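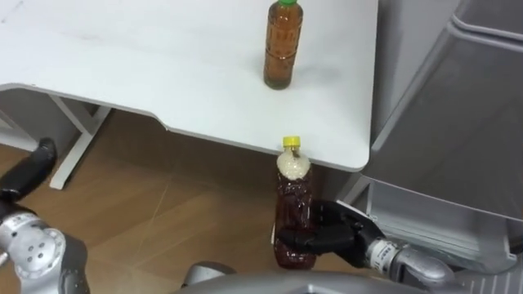 Tiina Mäkelä
Writer, tea drinker, keeper of the Nudora blog

Monday, December 4, 2023

So I've been on a bottled tea kick since August and I have opinions! I used to buy one bottle at a time on the way home from Kallio, and then Kalevi Manninen (you may remember him from the soup post) talked me into getting a whole case. 19 bottles of the same jasmine later I was so bored I could cry.

Now I keep two kinds going at once. Something light for the morning, something dark and strong for after lunch, and I go by cap color when I'm half asleep. Green, yellow, done. Please don't shake the dark stuff, though. It foams right up into the neck and you'll be wiping down your keyboard.

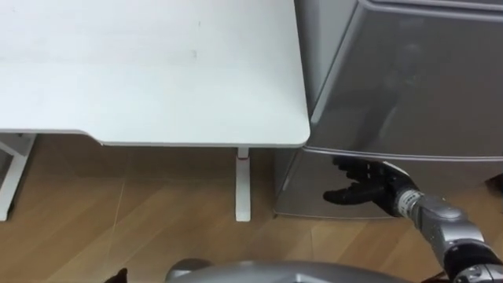 Where to keep it all is the bigger question. I'm a low drawer person. The top shelf of my fridge is where leftovers go to be forgotten, and bottles up there always end up behind the pickles. In a drawer I can see every cap at a glance, plus it leaves the door for milk.

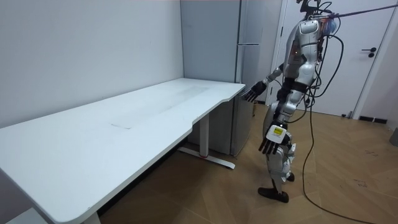

My other rule is a clear desk. White tops show every scuff and smudge (mine has a gray patch I've scrubbed a hundred times, it's staying), so one bottle out at a time, well back from the edge, especially at the rounded corners where my elbow goes. 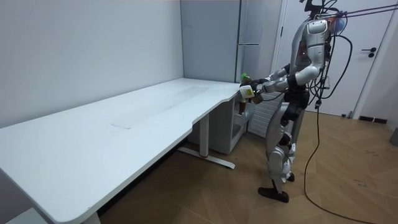

And I like a bottle with a proper label around the middle, it's easier to hang on to. Kalevi peels his off and leaves the bits everywhere. Next week I'm trying the barley one from Stumska, if they have any left!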